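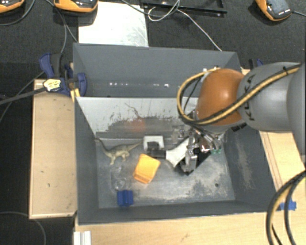 3. Equipment and budget, position on 24 July 2025

The picking cell at Cludbridge works with the KUKA arm and two grey bins, held together by clamps. The test objects in the bin are mixed, for example a toy dinosaur and small blocks.

We have bought 13 of the 17 items in the plan. The gripper fingers from Tessier are paid. Torkell has raised the price of the cable set by 200 pounds, and we ask for your permission to take this sum from the travel line.

Still to order:
- a fixed mounting for the bins, in place of clamps
- 2 spare bins
- cable guides for the arm

The offer from Stasgate for the mounting is valid until October. We would like to receive your answer before this, as the delivery is slow.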